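Ticket 1072: Scorecard shows wrong total after forfeited innings
Product: Marikar scoring app
Club: Ikedville Cricket Club
Status: waiting for reply
Opened: 19 Sep 2022

Hello, I am the scorer for the second team. We played away at Clurnisska and the match was shortened by rain. The other captain forfeited their first innings. I pressed "Close innings" and the app added our 101 to the target two times. On the public page it looks like we lost, but we won by 12 runs.

What I already tried:
- Closed the app and opened it again. Same total.
- Deleted the last over and entered it again. The over is correct, the target is still wrong.
- Changed the match type from two innings to one innings. Then the bowling figures disappeared, so I changed it back.
- Exported the match file from my tablet. It has 1,392 lines and the ball by ball record looks complete to me.
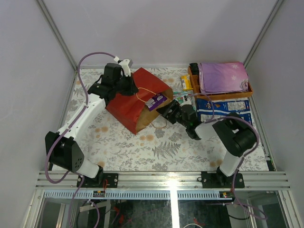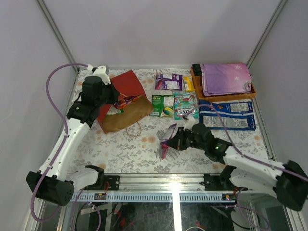

Update from me: I tried also on the laptop, in the browser. There is a menu "Innings result" with the choices All out, Declared and Completed. I can't find Forfeited. In August we had a declaration and it was calculated well, so I think the problem is only with the forfeit.

Reply from Promulard Support:
Thank you for the clear report. Please set the empty innings to "Declared" with 0 overs, then press "Recalculate match". Do not delete the innings.

Update from me: I did it. The target is now correct on the tablet and in the browser. The league table still gives us no points for the win. Must I send the result again, or will the table change by itself during the night?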